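Chapter 4
The Loop and the Row: How Knitted Cloth Works

Pull on the hem of a T-shirt and then pull on the hem of a dress shirt. The T-shirt gives, sometimes by several inches, and springs most of the way back. The dress shirt hardly moves. Both may be spun from the very same cotton, so the fiber can't be what makes the difference. What you are feeling is structure, and structure is the subject of this chapter.

In Chapter 3 we looked at woven cloth, where one set of yarns runs the length of the fabric and another crosses it at right angles. Each yarn in a weave travels in a nearly straight line, with only a small wave as it passes over and under its neighbors. A straight yarn has very little extra length to give you. A knitted yarn is another story altogether! It bends into a loop, passes through the loop below it, and bends again, all the way across the cloth. Every one of those loops is a tiny store of slack, and when you tug the fabric the loops change shape before the yarn itself has to stretch at all.

I have taught this material for years and I still love the moment when students put a jersey swatch under a hand lens for the first time. Suddenly the little V shapes on the front make sense, and so do the bumps on the back – they are the same loops, seen from the other side.

Words you will need

A horizontal line of loops is called a course. A vertical column of loops is called a wale. A knit stitch is a loop drawn through toward you, and a purl stitch is a loop drawn through away from you. Turn a knit stitch over and it is a purl. Gauge is the number of stitches in a given width of fabric, and it depends on the yarn, the needles, and the tension the knitter or the machine keeps.

Please learn these before you go on. Section 4.2 uses all of them in the first paragraph.

Why ribbing grips

When knit and purl wales take turns across a fabric, the result is a rib. The knit wales push forward, the purl wales sink back, and the whole cloth pulls in sideways like a folded paper fan. Stretch it and the fan opens. Let go and it closes again. That is why you find ribbing at wrists, necks, waists, and ankles, the places where a garment has to pass over something wide and then hold on to something narrow.

The sock is the best teacher we have here. The top of a sock must open over the heel and then stay up on the leg, and the foot has to lie smooth inside a shoe.
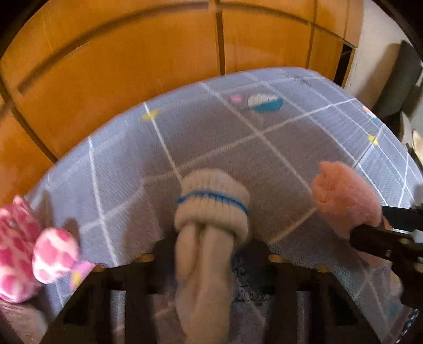 Department of Textiles and Apparel, Dradero College

A ribbed cuff folded over on itself makes a thick band, and a stripe of colored yarn can be worked into it simply by changing yarns for a few courses. Because a stripe follows the courses, it tells you which way the fabric was knitted. Try reading the stripes on your own socks and sweaters this week. You will be surprised how much you can work out.

Plain jersey behaves differently from rib. Its side edges roll toward the back and its top and bottom edges roll toward the front, a habit that drives beginning sewers up the wall. The front and back of each loop pull unevenly, and with no purl wales to balance the knit ones, the fabric curls. In Section 4.3 we will put that curl to good use.

Hand and machine

Everything so far is true of cloth made on two needles and cloth made on a cylinder. A small sock machine such as the Leinonen used in our lab holds 61 needles, and each turn of the cylinder adds one course. Murray Fortin, who wrote the lab notes for this chapter, once cranked out over 3,000 courses in a single May to test the effect of tension on gauge. His results are in Table 4.2, and they are wonderfully clear.

Before you start Section 4.1

Find one woven garment and one knitted garment. Stretch each of them lengthwise, crosswise, and on the diagonal, and write down which direction gives the most. Bring your notes and both garments to class. Colleen Paquette's swatch-mounting guide is on page 13 of the lab manual, and you will want it beside you when you cut your first samples.

4.1 Making a Single Loop

Take a piece of smooth yarn as long as your arm, light in color so you can see what it is doing, and lay it flat on the table.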